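4.3 Connecting the Trerby dehumidifier to a floor drain

Continuous drainage lets the unit run without the bucket being emptied. You will need a garden hose with a standard threaded end (not supplied) and a drain lower than the outlet on the back of the cabinet.

1. Switch the unit off at the control panel and unplug it.

2. Slide out the bucket, empty it and set it aside.

3. Remove the rubber plug from the drain outlet. Keep the plug. You will need it if you go back to using the bucket.

4. Screw the hose onto the outlet by hand until it stops. Do not use pliers.

5. Run the hose to the drain in a straight line, sloping down all the way.

CAUTION: A hose that rises at any point will hold water and may leak at the outlet.

6. Put the bucket back. The unit will not start without it. 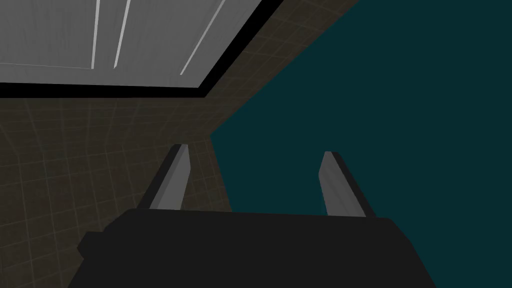
Computer rendering. Credit: Telma Daza / Wendar

7. Plug the unit in, choose a humidity level and press START. The compressor waits up to 18 seconds before it comes on.

8. Check the outlet after the first hour. If you find drips, unplug the unit and tighten the hose by hand.

Note: In a cold basement the fan keeps running while the coil defrosts - this is normal and no water will drain during that time.

Replacement plugs are sold under part number 861. The Bindel pump kit, part number 900, is needed where the drain is higher than the outlet. See section 4.4 for fitting the pump.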